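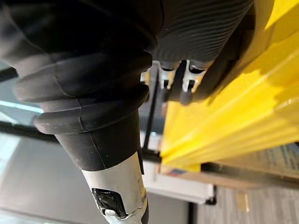
Close quarters at the wrist. Black rubber folds, yellow ridged plastic, and a box in the background.

Been asked a few times what changed at our place when the arms came in, so I'm going to put it in one thread. I work in returns and repacking at Tetament. Nights to begin with, earlies now.

We have 2 arms. They went in at the start of April. The firm that fitted them is called Jalali and the software that tells them what to pick is Primarari. Everyone on the floor just says "the left one" and "the right one".

Before that, the job was this. Cage comes in, you take an item out, look at it, decide where it goes, put it there, scan it. A good shift for the whole bench was 3000 items. There were days we got nowhere near.

The arms do the taking out and the putting down. The looking and deciding is still mostly us, because people send back all sorts. Half a kettle. A shoe in a bag inside another bag. Somebody's own post.

So my day is now a screen and a bench. The screen shows me what the gripper has got hold of, and I press accept, reject or "needs hands". Needs hands means I get up and do it.

I get up less than I used to. My shoulder is better for it and my eyes are worse. I asked for a bigger screen and got one after 5 weeks.

The views from down by the gripper take some getting used to. Everything is very near and at a slant, and shiny plastic goes nearly white where the light hits it. You learn to go by edges and ridges and stop expecting things to look like they do on a shelf.

New starters find that bit hard. Abbas Shojaei trains them and he makes them do a morning on the bench by hand first, same as we all did. I think he's right. If you have never held the thing you don't know what you're looking at when all you get is a corner of it.

There was talk of dropping the hand morning to save time. We said no at the shift meeting and it stayed.

On jobs, as that's what people really want to know. There were nine of us on the bench and there are seven now. One retired and wasn't replaced. One went over to Eto, across the yard, for better hours. Nobody was let go. I'm not going to tell you that means nobody will be.

What did go was overtime. We used to get plenty before a bank holiday and now there's hardly any. For some people on the bench that was the holiday money, and the pay rise we got didn't cover it. I'd put that top of the list of things management didn't think through.

The other thing is the talking. You used to work across from someone all shift. Now you're each at a screen facing the same way. We moved two of the desks round ourselves so they face each other. It took ten minutes and a long extension lead.

Breaks are better, I'll give it that. The arms stop for checks twice a shift and we stop with them. Before, your break was whenever the cage was empty, so sometimes it was never.

Things they are good at: boxes, bottles, anything with a bit of stiffness to it. Things they are bad at: clothes in thin bags, anything with a loose cable, anything with a lid that someone hasn't put back properly.

We keep a list of the bad ones on a clipboard by the door. It goes to Jalali at the end of the month. To be fair to them they do read it. The thin bags have got better since the first list went in.

Cleaning wasn't in anybody's job at first. Returns are dusty and the dust gets on everything. It's now fifteen minutes at the start of earlies, paid, with the power off and your own padlock on the switch. If your site is getting these, ask who cleans them before they arrive. Get it written down.

Also ask who is allowed to stop them. Here it's anyone on the floor and you don't have to explain yourself to a supervisor first. I've pressed the button 2 times. Neither was an emergency, I just didn't like the look of it.

Someone asked about targets. They put ours up by 400 a shift in the second month. We'd been told they would wait for the summer. That's being argued over now, so I won't go into it here.

Would I go back to how it was? For the company at the bench, yes. For the lifting, no. Most of the others would say something similar, apart from the ones who relied on the overtime, who'd go back tomorrow.

I'm on earlies until the rota changes, so replies will be after 3pm. If you do the same sort of work and your place handled the overtime differently, I'd like to hear how.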